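Ticket 1327 – Purkton relay site, packet loss on the microwave hop to Milberg
Status: resolved, left open for comments
Priority: 3

Opened in May, first entry 7:40 am

Purkton lost its clean link overnight. Small pings get through fine, anything big drops. File transfers from the Wononside office start, crawl and then stall. Voice calls are okay, so the phones stayed quiet until the morning backup failed and the alert landed in my inbox.

8:15 am
Signal level on the Purkton radio looks great, same as last month. Modulation is holding at the top rate on both ends. No rain anywhere along the path. I was all set to blame the dish alignment (we had wind this week) but the numbers say leave it alone, so I'm leaving it alone.

9:05 am
Swapped the patch cable between the radio and the switch at Milberg. No change. Swapped the port too. No change. Interface counters are clean on that side, zero CRC errors.

9:50 am
Now we're getting somewhere! Ping from Wononside to Purkton with the don't-fragment bit set:
size 460 – replies, no loss
size 1000 – replies, no loss
size 1327 – replies, no loss
size 1472 – nothing at all
So the path is healthy up to a point and then it's a wall. Looks like an MTU problem, and I love an MTU problem because you can corner it with nothing but ping and some patience.

10:30 am
Walked the hops one at a time. Wononside to Milberg passes full-size packets. Milberg to Purkton passes full-size packets when I test straight from the Milberg switch, outside the tunnel. Inside the tunnel it fails. That clears the radios completely, which made my whole morning.

11:10 am
Found it. The Tambunan router carries the tunnel now, after last night's maintenance moved it over from the old box. The old box had the tunnel MTU set by hand and was clamping TCP MSS to match. The new config has neither line. It also has a filter that throws away the ICMP "fragmentation needed" messages, so the senders never find out they should use smaller packets. They just keep retrying the big ones.

11:25 am
Changes on the Tambunan router:
– tunnel MTU set back to the old value
– MSS clamp added in both directions
– filter edited to let ICMP type 3 code 4 through
Saved the running config and copied it to the shared folder.

11:40 am
Restarted the failed backup from Wononside. More than 1000 files across already, no stalls, and the transfer rate is as good as I've ever seen on this hop. What a nice graph!

2:20 pm
Backup finished and verified. Loss is at zero since the change. I added the tunnel settings to the migration checklist, along with the don't-fragment ping test, so the next move gets checked before anyone goes home. 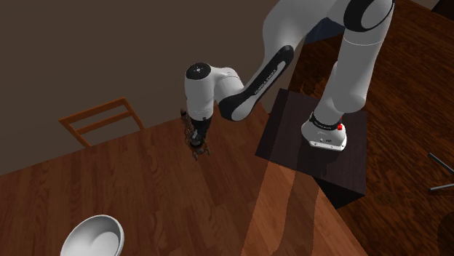

One leftover: Milberg has a second tunnel due to move to the same router. I've put both lines in its draft config already, and I'll run the ping test from each end once it's live. If you see slow transfers at Purkton before then, add the time and the file size to this ticket – the size helps a lot.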